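Hand-held grippers on mesh fabric - rigid pads or soft tips?
Posted in End effectors, December, by Styliani Tsoukalas

We're choosing fingertips for a pair of hand-held grippers and I'd like opinions before I order more. The candidates are the plain Plendex blocks, which are rigid and squarish, and the Hikatik tips with a rounded pad. The linkage is the same on both. The test cloth is white mesh on a white table, which is about as awkward as we could make it for the wrist cameras.

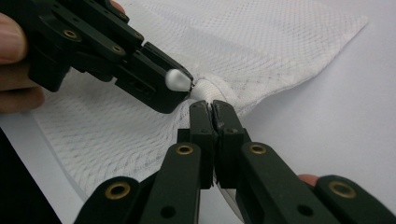
Styliani Tsoukalas
Bench lead, cloth handling

I did 151 picks with the blocks and the same again with the rounded tips. The blocks dropped the mesh 14 times. The rounded ones dropped it less, but they tend to take two layers when I only want one. With a gripper in each hand it gets harder still, as pulling on one side drags the bunch out of the other. Has anyone settled on one type for both hands?

filard_user
Blocks, both hands. Mixed tips mean two sets of calibration and you'll be sick of it in a week. Put a strip of 220 grit on the inner faces and try again.

Onu
Disagree about the grit. It's fine on denim but it will pull threads on an open knit. We ruined a good few samples that way. I'd go rounded on the hand that picks and blocks on the hand that holds.

filard_user
Depends how hard you squeeze. Ours had a stop fitted and we never had a snag.

Styliani Tsoukalas
No stop on these, it's all down to the trigger, so I'd rather leave the grit off for now. The other thing I'm comparing is the approach. Coming in low with the fingers open and aiming for an edge or a seam gives me a cleaner single layer than going straight down on the middle. The drawback is that the pad covers the bit I most want to see. 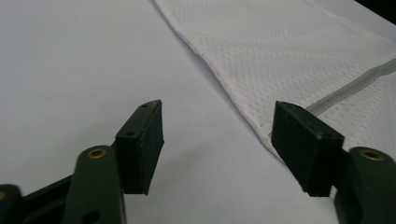 Marrow said the camera wants sorting before the tips do, and that a lens mounted higher on the wrist would make more difference than any change of pad.

Onu
Partly agree. A higher mount helps with the view but you lose detail on the weave. We moved ours up and then had to move the lights as well.

filard_user
Or just shave the pads down. Narrower tip, less hidden. Costs nothing if you print your own.

Styliani Tsoukalas
I'll try the narrower blocks first as that's an evening's work - the camera mount will have to wait for the Filard bracket. Will post the drop counts when I have them.

Contact | Copyright the forum and its posters | Back to top
This site uses cookies to keep you logged in. Accept or change settings.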